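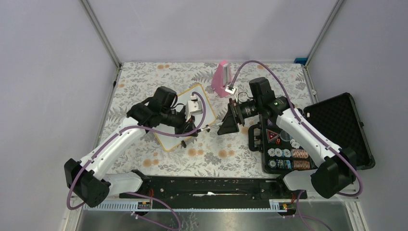

How Does a Pattern Get onto Cloth?

Look at the clothes you are wearing. Some may be one plain color. Others may have stripes, dots, leaves or flowers on them. There are several ways to put a pattern on cloth, and people have been using some of them for a very long time.

Weaving it in

Cloth is often made by weaving. Long threads are stretched on a loom, and other threads go over and under them. If the threads are different colors, a pattern appears as the cloth is made. Many checks and stripes are woven. Turn a woven check over and you will usually see the same colors on the back.

Printing it on

Flowers and leaves have curvy edges, so they are often printed on plain cloth after it has been woven. The back of printed cloth is usually paler than the front.

The oldest way to print is with a block. A person carves a shape into a piece of wood, dips it in color and presses it onto the cloth. Each color needs its own block. A flower with a green stem and a red center needs one block for the green and one for the red.

Parveen Sheikh prints cloth with blocks in the town of Jalstead. One of her tablecloths uses 5 blocks and takes her 6 days to finish. "If the second block lands in the wrong place, the petals sit beside the flower," she says.

Factories use rollers or screens. A screen is a fine mesh with some parts blocked. Color is pushed through the open parts only. Newer machines squirt tiny drops of ink, much like a printer for paper.

What is a repeat?

Most patterns are one picture used again and again. That picture is called a repeat. To find it, pick one flower and move your finger across the cloth until you reach a flower exactly like it, with the same neighbors. The distance between them is the size of the repeat.

Try it yourself

Cut a potato in half. Ask an adult to help you carve a leaf shape on the flat side. Brush on some fabric paint and press it onto an old pillowcase. Let each color dry before you add the next.

Words to know

Loom: a frame or machine for weaving cloth.
Mesh: a net with very small holes.
Repeat: the part of a pattern that is used over and over.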